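Sim first or arm first? Garage pick-and-place build

wemham_shed
Building a pick-and-place cell in the garage. Before I bolt anything down I'm running the whole job in sim — kitchen counter, apple, black bowl. Current state:
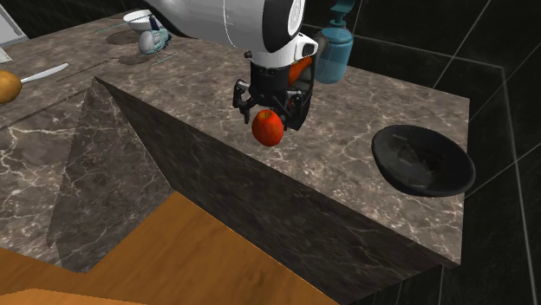
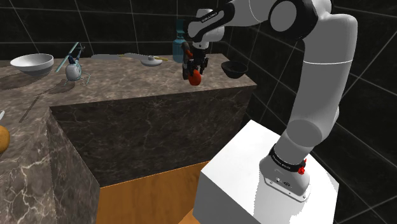
Grip force is capped in software. Physics steps at 600 Hz, render is separate. Next job is randomising friction and bowl position, 300 episodes per batch.

jola2431
Disagree with the order. Contact models flatter you. Mount the arm and grab real fruit.

wemham_shed
Real fruit doesn't reset itself.

Zineb Fahmy
Both, but measure your pedestal height first. Mine was out and 2000 episodes went in the bin.

jola2431
Which proves my point.

wemham_shed
Measuring tonight. Will post the offsets.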